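What the Neighbors Heard: My Report on the Skadcombe Boiler Explosion

For my local news project I picked the boiler explosion at the old Tralline dye works in Skadcombe, mostly because I grew up a few streets over and I still remember my bedroom window rattling (I thought a truck had hit the house!). It happened on a Wednesday in November, a bit before six in the morning, so the day shift hadn't clocked in yet. Two people from the night crew were hurt and both went home from the hospital within the week.

I wanted to know how far the damage went and how people found out what was going on. The town's damage list has 174 addresses on it, and I knocked on 100 doors over three weekends. I got 44 people to talk to me, which I was pretty happy with, considering how cold it was and how many dogs there are on Plullska Street.

Most of the damage was glass. People also told me about cracked plaster, garage doors that wouldn't close anymore, and one chimney that came down into a flower bed. The worst of it was on the east side, where the houses sit right up against the factory fence.

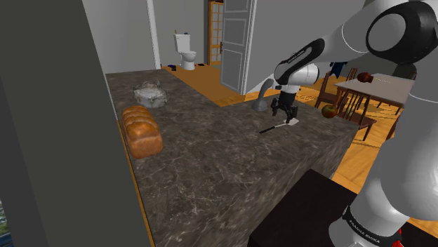 The part that surprised me was the waiting. The first official message went out 45 minutes after the blast, and by then almost everybody I talked to had already heard three different stories from the people next door. Some had packed bags. The Đoàn bakery on the corner was open, so a crowd ended up in there trading rumors, and a few people said they learned more in that line than from the radio.

If I did this again I'd write my questions better. I asked "Were you scared?" and got a lot of one-word answers, but when I asked what they did first, people talked for ages! I'd also go on weekday evenings, since so many folks were out on Saturdays.

I still haven't gotten the inspection report. I sent in my request before break and the town clerk's office says it's in the pile, so the section on what caused the explosion is only half a page for now.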